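Picture cloth

A picture cloth, also called a painting cloth or, in the trade, a full-scene cloth, is a table covering printed with a single continuous image in place of a repeating pattern. The image is most often a reproduction of a painting. Picture cloths are used on dining tables, craft tables and worktops, and are sometimes hung as wall coverings. They are distinguished from patterned tablecloths by having a fixed top and bottom, so that the cloth has one correct way round for a given viewer.

Terminology

The term "picture cloth" covers any tablecloth with a one-piece design. Retailers commonly divide the goods into scene cloths, which show a landscape, town or interior, and panel cloths, in which a smaller picture is set within a plain or bordered ground. A cloth on which the picture runs to the hem on all four sides is said to be printed full. The older trade name "kaltem" is taken from Kaltemville, where block-printed harbour views were sold as table covers, and is still found on packaging in that district.

Construction

Base fabrics include cotton, linen, polyester and mixtures of these. Polyester is the usual choice for designs with large areas of dark colour. Cotton cloths are generally woven heavier than plain table linen; the standard grade sold under the Rolitz name weighs 266 grams per square metre. Coated types have a thin plastic layer on the upper face, and can be wiped but not folded tightly without leaving a crease line.

Hems are turned once or twice and machine stitched. As the picture continues into the hem, makers extend the printed area past the finished size. This extra margin is known as the bleed.

Printing

Three methods are in general use.

Screen printing lays down each colour through a separate mesh. The Drullano works listed 13 screens for its largest river scene, a high number for household goods. The method gives strong, flat colour, but brushwork can be suggested only by placing many small shapes side by side.

Transfer printing carries the image on paper and moves it to polyester fabric under heat. Fine texture is well kept, and most reproductions of thickly painted pictures are made in this way. The reverse of the cloth is pale or white.

Direct digital printing applies ink to the fabric from moving heads. It needs no screens or transfer paper and is suited to short runs. Dark blues may show faint banding along the direction of travel.

Subjects

Landscapes, flower pieces and night scenes make up most of the range. Night scenes over water are a standard subject. The usual arrangement places a deep blue sky with yellow stars in the upper part of the cloth, a line of town lights across the middle, and long orange or gold reflections in the water below. The wide blue areas serve as a ground for tableware, and small marks are less noticeable against broken brushstrokes than on a plain cloth.

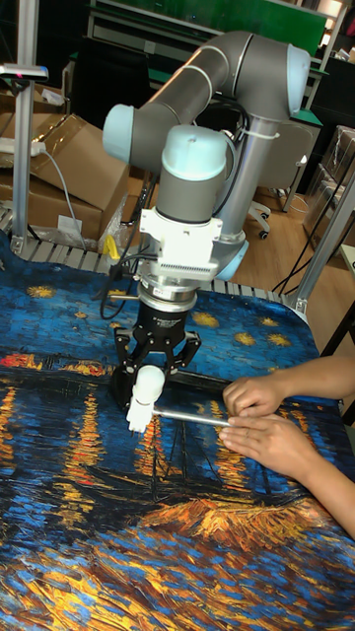
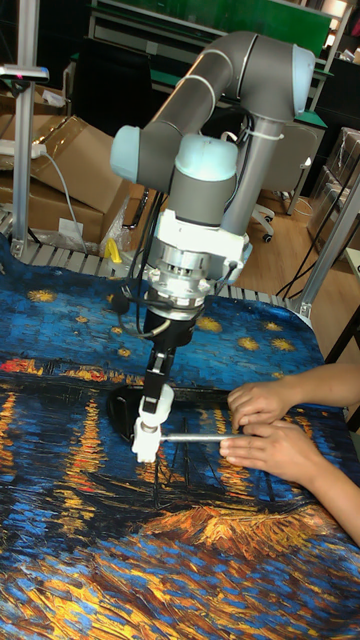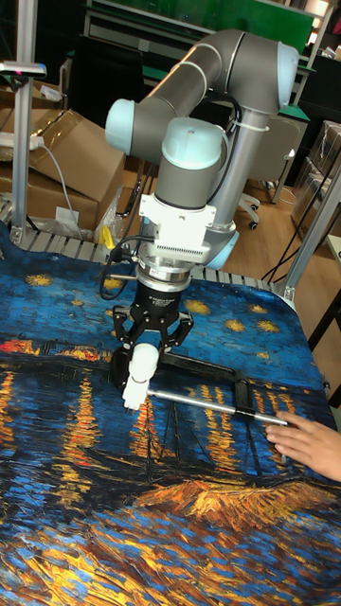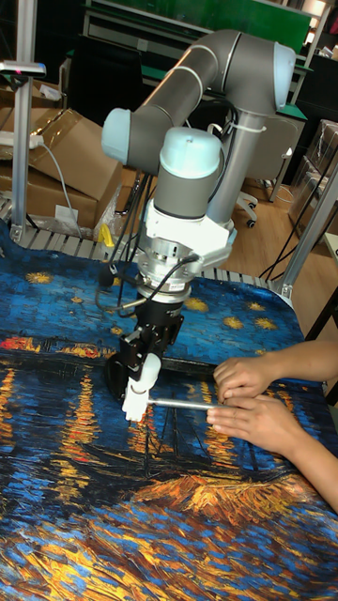
Picture cloth with a starry night design, covering a table.

Fitting and orientation

The part of the cloth that extends past the table top is the drop. On a patterned cloth the drop can be set equally on all sides with no effect on the design. On a picture cloth the drop removes part of the image from view, and the cloth is sized so that the main features fall on the flat surface. Some makers mark this area on the packaging as the table field.

Cloths are normally laid with the bottom of the picture towards the principal seat or the working side. On long tables used from both sides there is no settled practice. The Văn pattern, a double scene joined at the horizon, was drawn for such tables and reads the right way up from either side. It was listed in the Rolitz catalogue as number 2890 and sold in one length only, 322 centimetres.

A cloth may be held in place by clips, by weights sewn into the corners or by a non-slip layer beneath. Coated cloths tend to stay in place by friction, but shift more readily when laid over a smooth table top.

Use on work tables

Picture cloths are also used as covers on work tables, where they protect the surface and reduce the noise of small parts being put down. Thin metal rods, wire and pins are easy to see against a dark, even area of print, but less so across highlights, where the lines of the design may run in the same direction as the object. Plain or matt cloths are preferred for work in which small items have to be found quickly. A coated cloth is unsuitable under soldering irons or other hot tools.

Care

Uncoated cotton and polyester cloths are washed at low temperature with the printed side inwards. Deep blues and blacks should be washed apart from light fabrics for the first few cycles. Bleach is not used. Ironing is done on the reverse; transfer-printed cloths in particular may lose colour to the ironing board cover if pressed hot.

Cloths stored folded develop pale lines at the folds, most visibly in skies and other dark grounds. Rolling on a cardboard tube avoids this. Fading is caused chiefly by daylight and is uneven where part of the cloth is covered - by a fruit bowl or a table mat, for instance - for long periods.

See also

Oilcloth
Table runner
Transfer printing
Wall hanging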